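Reviews > Workshop & Office > Tables and Benches

Tables | Benches | Stools | Storage | Lighting | Archive

Statholm 1447 work table, reviewed after five months

By Wondimu Negussie

I bought the Statholm 1447 in April to replace two folding tables that had sagged in the middle. The number in the name is the length of the top in millimeters, a little under 57 inches. The depth is 700 mm. Statholm sells it as a work table for light assembly, packing and craft use, and it comes in one height with leveling feet that give you a small amount of adjustment at each corner.

I repair sewing machines and small appliances, and I pack and ship most of what I fix. So the table gets oil, solder, tape, box cutters and a fair amount of leaning. I paid $545 for it with delivery to the door. Statholm didn't know I was going to write this.

Assembly

The table arrives in two cartons. One holds the top and the other holds the frame, feet and hardware. The top is heavy, and I would not want to bring it up a flight of stairs alone. I slid it down the hall on a blanket and stood it against the wall while I built the frame.

The frame took me 90 minutes, and I was not in a hurry. The instructions are drawings only. They are fine until step six, where the drawing shows the rear rail from behind without saying so. I put the rail on upside down, found that the holes for the top did not line up, and took it off again. If you buy one, look for the small slot in the rail and make sure it faces the floor.

All the bolts take the same hex key, and one is included. It is soft. Mine started to round off before I had finished the second leg, and I switched to my own. The bolts themselves are good. I went around with a wrench after two weeks and again last month, and only the two on the left front leg had moved.

The top goes on with eight screws from underneath. The pilot holes are drilled for you, and they were in the right places.

The top

The finish is a clear coat over light wood. Statholm calls it satin. I would call it closer to semi-gloss, and under a ceiling light you do get some glare. This bothered me for the first few days when I was looking for small springs and washers. I now work on a gray rubber mat and the problem is gone, but a duller finish would have been better for a table sold for assembly.

It cleans up well. Sewing machine oil wipes off with a dry rag. Packing tape peels off without taking the finish with it, even tape I had left down for a few days. Permanent marker needed rubbing alcohol, and after that I could see a faint line if I got down low and looked across.

It does scratch. I have several thin cuts from a box cutter near the front edge, and there is one dent where I dropped the head of a vise. None of them catch a sleeve. I rubbed a little wax into the worst one and left it.

Heat is the weak point. The leaflet says to keep hot tools off the finish, and I believe it. I rested the barrel of a soldering iron on the edge for maybe two seconds and got a brown mark with a slight bubble. Use a stand.

Stiffness

This is the reason I would buy it again. My old tables shook when I ran a machine at full speed, and anything small on them crept toward the edge. With an old cast iron machine running on the Statholm, a cup of coffee at the other end shows ripples and that is all. There is some sway if you push the table from the end, along its length. From front to back there is almost none.

I have not tested the weight limit. The heaviest load I have put on it was three cast iron machines and a motor, and I could not see any bend in the middle.

Space

For packing, 700 mm of depth is enough for small and medium cartons. A large carton with its flaps open hangs over the front. The length is better. I keep supplies at the left, the thing I am working on in the middle, and finished boxes at the right, and I can still rest my arms.
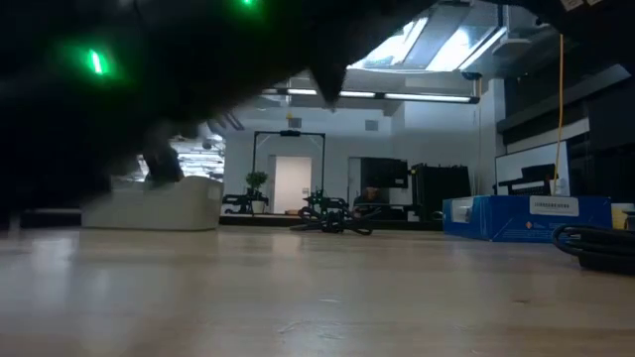
White bin on the left, blue carton on the right, and the glare on the finish.

There is no drawer and no shelf. Statholm sells a shelf that bolts between the rear legs, but I have not bought it. I put a rolling cabinet underneath and there was room for it and my knees.

Compared with the others

I looked at two other tables before I ordered. The Harex bench costs less and has a steel top. I tried one at a friend's shop, and it was just as stiff, but the top rang like a pan every time a screwdriver touched it. If you weld or grind, get the Harex. For quiet work I did not want to listen to it all day.

The Granon is adjustable with a hand crank, and that is very useful if two people of different heights share it. It moved more than I liked at full height. It also has a crossbar where I want to put my feet.

Service

One leveling foot came with a stripped thread. I ordered through Awasthi, a dealer, and they told me to contact Statholm directly. Statholm asked for a photo and mailed a new foot, which took nine days. I used a folded piece of cardboard in the meantime. Nobody asked me to send the bad one back.

Good points

Very stiff from front to back
Easy to clean
Good bolts
Useful length for packing

Bad points

Too much shine for close work
Finish marks quickly from heat
Poor hex key, and step six needs a better drawing
One height only

If you stand to work and you are tall, try the height before you pay. I am 5 foot 8 and it suits me on a stool and is slightly low for standing. For packing and bench repair at a normal pace I am happy with it, and I plan to order the matching side table – the short one without the rear rail – when it is back in stock.

Contact | Copyright Wondimu Negussie | Back to top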